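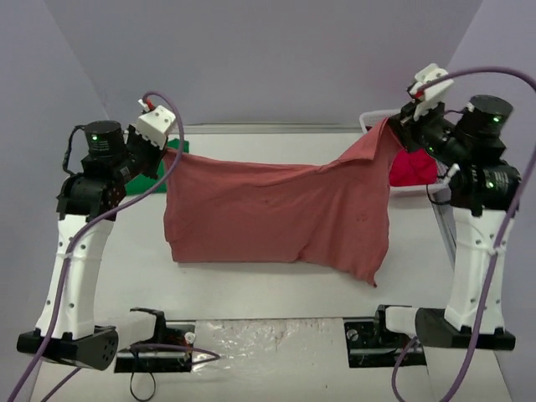
Chantal Campbell

Gripper trials: questions I keep getting

I compare grippers for a living and I don't sell any. Answers were last revised April 12, 2019.

Why test on T-shirts?

A block forgives a bad gripper. Knit cloth slides, bunches up and hides its own edges, so the gaps between products show up early. If a vendor's demo uses only boxes and cans, ask for a shirt.

Which grippers have you compared?

The Grirnska two-finger and the Zorport two-finger, both in pairs, on the same arms with the same controller settings. Beaudoin has promised me a set since September. I'll believe it when I've signed for it.

The Zorport brochure says 1,000 folds without a dropped corner. Did you get that?

No. I ran 322 attempts with each pair. Zorport finished 210 of them without dropping a corner, and I'd like to know what fabric they used for theirs. I have asked twice. The brochure says "standard garment," and I haven't found two people who agree on what that means.

So Grirnska wins?

On corners, yes, by a little.

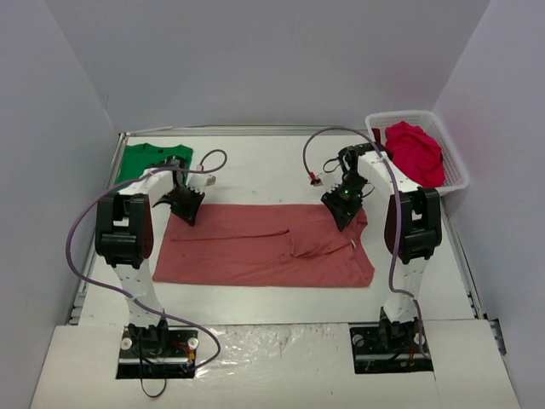 On speed it loses, and the gap gets wider when the cloth has to be picked up again halfway through a fold. I also don't like how Grirnska words its grip force figures. They give a peak number – never a holding number – and holding is what you need when two arms are pulling against each other.

Is a wrist camera worth paying for?

Sometimes. Zeddale's controller takes both an overhead view and a wrist view, and their sales page claims you only need the second. I don't buy it.

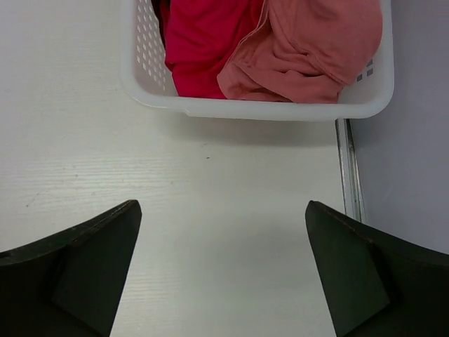
Wrist views are good at close range and poor at telling you where the rest of the garment went. They do help with picking from a bin. With a salmon-pink cloth lying partly over a crimson one in the basket, you can make out the stitched edge where one stops and the other starts, and a hem is a decent place to aim for. Try it with two shirts of the same color before you spend the 850 dollars on the add-on.

Will you test suction?

On knits? Send me a video of it working, uncut, and I'll think about it.

Can I have your raw results?

Yes, failures included. Write to me and say which gripper you want.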